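Updated 4/8/21 - I've added the bit on wheels at the end, as a few of you asked.

# Keeping a model railway running at home: my track and wiring tips

My layout is called Nallari and it lives on two boards that come out at weekends and go back behind the sofa afterwards. All that lifting and leaning is hard on it, so I spend a fair bit of time chasing trains that stop for no good reason. These are the things that have worked for me. It's all 00 gauge on plain DC, so if you run digital you'll want to check some of the wiring bits before you copy them!

## Start with the rails

Nine times out of ten a stuttering engine is just dirty track. I used to go at mine with one of those gritty rubber blocks and wondered why it got mucky again so quickly. The grit leaves tiny scratches, and the black stuff settles in them. Now I use a lint-free cloth wrapped round a scrap of softwood, with a few drops of Lerno track fluid on it, and rub along the rail until the cloth comes away clean. Do the inside top edge of each rail as well, where the wheels bear.

Turn the power off first and open a window. Fluid can lift paint off scenery (my station platform has a bald patch from this), so put it on the cloth and never straight on the track. If you're working on the kitchen table, put a few sheets of newspaper down, and wash your hands before you go anywhere near the tea things. 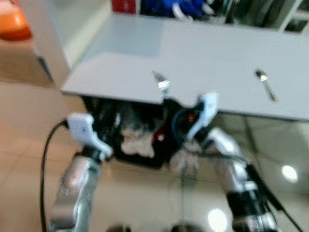 Points need a bit more care. I use a cotton bud for the blades and the frog, and a dry one afterwards to pick up the fluff the first one left behind. Switch the point over and do the other side. A hoover with an old pair of tights over the nozzle gets the loose ballast up, and you can tip it back out and use it again.

## Joiners and feeds

Rail joiners are fine for holding rails in line but I don't trust them to carry power for long. They work loose, especially on boards that get moved. My first oval had one pair of feed wires and the train crawled round the far side like it was going uphill. I've since soldered a dropper wire to every length of track, even the short 300 mm pieces, and run them all down to two thick wires under the board. It took me 7 evenings and it's the best thing I've done to it.

A few things I'd tell anyone starting:

- Pick two colours of wire and stick to them. Red for the back rail, black for the front, all the way round.
- Tin the wire and the rail before you join them, then it only needs a quick touch with the iron.
- Clip a damp bit of kitchen roll to the rail either side so the sleepers don't melt.
- Label both ends of everything. I had 38 labels on the last board and still missed one.

I buy my wire by the reel from Krasniqi, who'll also sell you a bag of odd ends quite cheaply if you ask. Those are ideal for droppers.

## Floors and dropped bits

Work over a tray if you can. Coupling springs and brush caps travel a surprising distance on a hard floor, and a torch laid flat on the ground will pick them out by their shadows. I keep a magnet on a string for screws - it won't find brass ones, mind you.
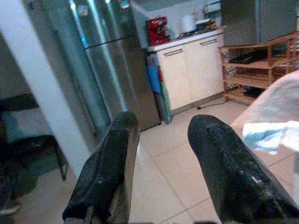
*Large beige tiles on the kitchen floor.*

On carpet I go over the area with the tights-and-hoover trick again. It found me a crankpin I'd given up on in August.

## Wheels, while you're at it

Clean track and dirty wheels is a waste of an afternoon. Lay a strip of kitchen roll across the rails with a little fluid on it, put the driving wheels on the damp paper and the others on bare rail, and give it some power while you hold the engine. You'll see black lines on the paper. Swap ends and do the rest.

Wagons I do by hand with a cotton bud. Plastic wheels are the worst for picking up gunk, and I've been changing mine to metal a few at a time. I keep them in a Vodeck box with the little dividers, and there are 47 wagons in it now, most still to do.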